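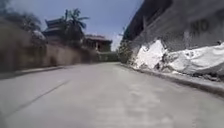

*Prepared by the Urneo Documentation Group. Applies to Urneo Drive, release 3. Revised August.*

## 9. Setting Up the Corridor Perception Module

This section describes how to configure the corridor perception module for operation on narrow lanes bounded on both sides by walls, kerbs or low hedges. It assumes that the base installation in Section 2 has been completed and that the vehicle computer starts without faults.

The module takes images from the forward camera and produces three outputs: a drivable surface mask, a left and right boundary estimate, and a confidence value for each image. The Etine planner subscribes to all three. Where confidence is low, the planner reduces speed before it alters the path.

### 9.1 Before you begin

Confirm that the following are available:

- an operator account with configuration rights
- a current camera calibration file for the unit being commissioned
- at least one recorded run from the lane in which the unit will work
- the Dranberg log viewer, installed on a separate workstation

**Caution:** Do not carry out this procedure with the drive motors enabled. Engage the isolator and confirm that the console displays `DRIVE INHIBITED` before proceeding.

### 9.2 Load the lane profile

1. Open the configuration console and select **Perception**, then **Lane Profiles**.
2. Select **New from template** and choose `corridor_unmarked`. This template does not search for painted lane lines and is the correct choice for plain concrete surfaces.
3. Enter a profile name. Names may contain lower-case letters, numerals and underscores only.
4. Set **Boundary source** to `geometric`. The `painted` setting will return no result on an unmarked lane and the module will remain in the waiting state.
5. Save the profile and restart the perception service.

**Note:** Restarting the service clears the image buffer. Any run being replayed at the time must be started again from the beginning.

### 9.3 Set the boundary parameters

Lanes of this kind are seldom symmetrical. In the lane shown at the head of this section, a tall concrete wall stands on the right behind a raised kerb, while the boundary on the left is a long, low wall. The two sides should be configured separately.

1. Clear the **Mirror left and right** checkbox.
2. For each side, select the boundary type that lies closest to the drivable surface. Where a kerb stands in front of a wall, select `kerb`. The wall behind it is recorded as a secondary boundary and is used only when the kerb cannot be found.
3. Set **Vegetation margin** to `on` for any side where plants grow at the base of the wall. Foliage that spills onto the path is then treated as an obstacle with a soft edge, and the planner leaves additional clearance.
4. Set **Joint rejection** to `on`. Cracks and expansion joints in concrete appear as thin dark lines which may converge with the lane edges, and an untuned detector may accept them as a boundary.
5. Leave **Surface texture weight** at its default value of 80 for the first replay.

**Caution:** Do not lower the surface texture weight to suppress false detections on worn or mottled concrete. Lower values also reduce the response to real obstacles that are similar in tone to the road. Use the replay procedure in 9.5 to identify the cause first.

### 9.4 Configure handling of motion blur

Blur is usually strongest in the part of the image nearest the vehicle and along the left and right edges. The centre of the image, where distant objects move least between exposures, tends to remain sharper. The module can weight its estimate accordingly.

1. Open **Image Quality** and select **Regional weighting**.
2. Choose `centre_far` for units travelling at normal working speed, or `uniform` for units used only for slow inspection.
3. Set **Maximum exposure** to `auto_daylight` if the unit will operate outdoors in strong light. Fixed exposure is supported, but is not recommended for lanes with bright white material beside shaded walls.
4. Enable **Blur flag in log**. Each affected image will then carry a marker that can be filtered in the Dranberg viewer.

**Note:** A blurred foreground does not of itself lower the confidence value. The module carries the near surface forward from earlier images for a limited period. If blur continues beyond that period, confidence falls and the planner responds as described at the beginning of this section.

### 9.5 Replay and verify

1. With the drive still inhibited, select **Replay** and load the recorded run.
2. Turn on the **Surface**, **Boundary** and **Sky** overlays.
3. Check that the surface mask reaches both boundaries and does not climb the kerb.
4. Check that the sky overlay stops at the upper edge of walls, trees and rooftops. If it extends down into a pale or hazy horizon, raise the **Horizon prior** by one step and replay.
5. Check that lettering on walls is ignored. The `corridor_unmarked` template disables the sign reader – words or possible partial words such as the "NO" on the right-hand wall must not be passed to the planner as an instruction.
6. Step through every image marked with the blur flag and confirm that the boundary estimate does not jump from side to side.
7. When the replay has passed 2 consecutive times without a change to the settings, select **Lock profile**.

### 9.6 Fault messages

| Message | Meaning | Action |
|---|---|---|
| `BND_LEFT_LOST` | No left boundary found | Check the boundary type in 9.3, then replay |
| `BND_CROSSED` | Left and right estimates intersect too near the vehicle | Confirm that joint rejection is on |
| `SURF_SPLIT` | Surface mask is in more than one part | Inspect the run for joints, stains or deep shadow |
| `CAL_STALE` | Calibration file does not match the camera | Load the current file and restart the service |

If `BND_CROSSED` persists after joint rejection has been enabled, export the run from the Dranberg viewer and forward it to Amarasinghe Technical Support together with the locked or unlocked profile. Do not edit the profile file by hand before sending it.

Once the profile has been locked, proceed to Section 10 to assign it to a route in the Etine planner. The isolator must remain engaged until that assignment is complete.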